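Search this site Enter keywords Go

Handling rules, second go
2 min read

Quick one before the July break. The handling sheet for tabletop sessions has been redone, Floor Schouten and Thanasis Panagiotou did the rewrite. Version 24 is on the wall at Henport, bin the old one please. Plates first as thats where most of the queries came from.

Plates: hold the rim, one pad inside, one outside. No pushing on the well. Fingers stay on the handle, behind the jaws.
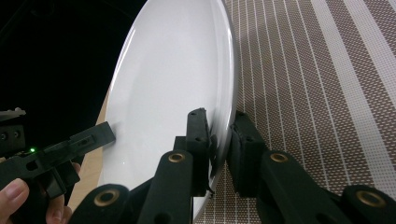

Cables and floor

Cables off the walking side. Hazard tape stays on the bases, don't peel it to re-use. If a floor number is lifting, tell Cor Wuyts, don't re-stick it yourself. Forearms free of sleeves that dangle. Stacked plates: sort out the top one before you go near the lower one.

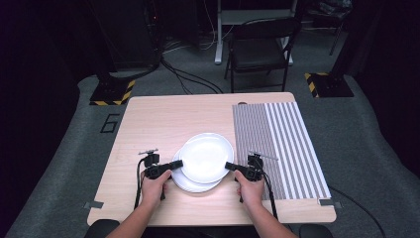
Same goes for bowls, when we get to them. Marloes Van Rooij wants the Foka checklist signed at the start of a session, not the end. Yes, every session. 94 sheets came back last quarter and 2 had no name on at all.

Still open: whether the Mitico people follow our sheet or their own. Kristof Maes is asking. Untill then use ours.

Comments to Floor, room 502, before noon.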